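Two Weeks With the Fumard Kit

So the Fumard is up and running, and I have been grinning at it since Sunday. I know I said in June that I was done buying arms for a while. I was wrong, and I'm glad I was.

For anyone who missed the earlier posts, Fumard is the two-arm tabletop kit from Lundham. You get both arms, the grippers, the mounting plates, a fat bag of bolts and a license for their teaching software, which is called Magalhães for reasons the manual never goes into. You supply the table and the patience. My order number was 1937 and the arms came in separate crates, the second one a day behind the first, which made for a very long day!

Assembly is better than I had feared. The bolts are bagged by step and the bags are labeled in type you can read without a flashlight. I did get one cable on the wrong side of the left arm and had to take the plate off again (page 60 shows the correct route, and I was on page 58, feeling clever). The aluminum extrusion goes together fast if you leave everything finger tight until the very end. Do that. I mean it.

What I love most is the teaching side. You guide the arms through a job, save the run, do it again, and the software keeps a tidy list with a thumbs up or thumbs down next to each one. I have 552 saved runs now and most of the early ones are garbage, me bumping things and muttering. The later ones look almost graceful. Deleting bad runs one at a time is slow, and I wish there were a way to pick a bunch together. Nandini Poduval wrote a small script for that and posted it on the owners' forum, so go and thank her.

The job I picked is toothbrushes. Nudent, the little dental supply shop I help out with, sorts a lot of them by hand, and I wanted something real to practice on instead of foam blocks. They are a wonderful, awful test object. Skinny, slippery handles, all lying across each other, and the grippers have to come in at a decent angle or they grab two.
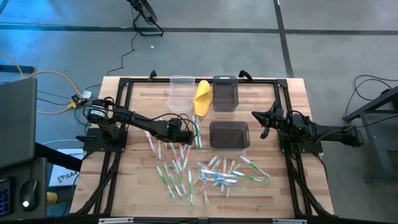 Grabbing two is still my biggest headache. Slowing the last bit of the approach helped a lot, and so did opening the jaws less than the manual suggests. I have also stopped letting both arms go for the same heap, because the software will let you plan that and then you get to listen to the noise it makes.

Complaints, then. The fans are loud. The power adapter cord is too short for my layout. The license runs out in 2030, and Lundham's support couldn't tell me what a renewal will cost, which bugs me. They did answer in under a day, though, and the person on the other end clearly had used the thing.

Would I buy it again? Yes, and I'd clear a whole weekend for it this time. Next up is trying softer pads on the jaws. I have a sheet of silicone and a pair of scissors and no real plan.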